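# Vikier open day, Codby, Friday

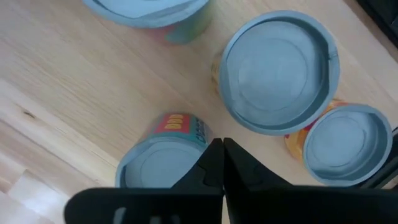
*Zodness Stores & Packing, back-shift notes*

Got there late, parking hopeless, missed the welcome talk and most of the coffee. Straight to the kitchen and stockroom hall as that's the bit we went for. Question from our side was simple: can any of this do our shelf work yet. Short answer, no. Longer answer below.

Cans first. Four of them standing on a wooden table, black two-finger gripper coming in from the bottom. Looks like nothing, a child could clear it. But two of the cans were close together, one larger than the other, and that's our shelves all over. From above you mostly get round grey-blue ends and only bits of label, so reading what's in them is a job on its own. I asked about that. They said turn the can first, then read. Fine, but that's two moves where our lot do one without thinking.

The Vikier chap on the stand gave me 11 seconds a can for pick and place on a good run. We put away 400 cans on a quiet morning so do the sum yourselves. It doesn't stop for tea mind you.

Dented tins: no answer. Shrink wrap: no answer, bit of a laugh.

Next hall was Bahrami, folding tea towels. Slow but tidy, better than I expected. Seven towels while I ate a sandwich. Corners good. Thick bath towel beat it completly. Their dishwasher unloading was a video only, not live, so I've ignored it.

Floor sweeper at the far end was the one thing I'd have tommorow. Goes round pallets, gets under racking. Price on request, so dear.

Bag of leaflets on the desk by the kettle, help yourselves. Bahrami are back at Codby in May with a new hand, worth sending somebody from days. Stand 111 if the layout stays the same. Wear proper shoes, it's all concrete.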